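Print this item | E-mail this item

Lost property moves to the Kollard Street office

18/08/2021

Items left on Utalmont buses are now kept at the Kollard Street ticket office. The old counter at Fairweather station has closed, and the phone number printed on the back of the spring timetable no longer works. Please call the main Utalmont number and choose lost property from the menu.

Drivers hand in what they find at the end of a shift. Anything left on the Fairweather and downtown routes should reach Kollard Street by the next working morning. The Borkel route runs out of a separate garage, so allow an extra day for that one. We can't radio a driver to look for something while the bus is in service.

Items are held for 30 days. Phones, wallets and keys are held for 85 days and kept in a locked cabinet. Food is thrown out the same day, and so are wet towels and swimwear. Bicycles left on the front racks go to the Borkel garage and have to be picked up there – bring the lock key or a photo of the bike.

There is no charge for collecting an item. If you would like it mailed, we ask for the postage in advance. We don't mail anything weighing more than 20 pounds.

Since April we have logged 343 items. Umbrellas are the largest group, followed by single gloves and water bottles. Most of the umbrellas are black and have no name on them, and few are ever claimed. A strip of tape with a phone number on the handle would help.
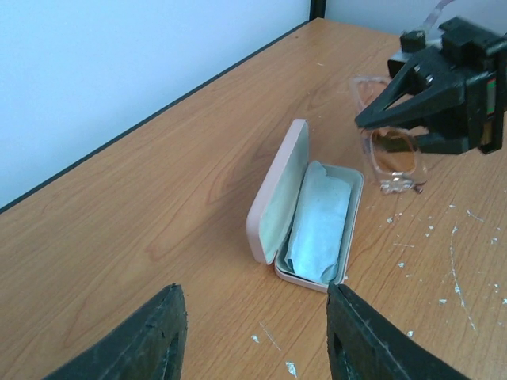 When you call, give the route, the time you got off and where you were sitting. Then tell us what the item looks like, inside as well as out. "A glasses case" will match a whole shelf, but a pale pink case with a light green lining can be found in a minute. The same goes for bags and wallets – mention the lining, a broken zipper or whatever was in the side pocket. We will ask for one detail that isn't on the log before we hand anything over. Unclaimed clothing goes to the Fairweather thrift store at the end of each month.

Recent items
Borkel garage entrance closed for paving
Fall timetable: what changes on the Fairweather route
Where to renew a reduced-fare card
New shelter at Kollard Street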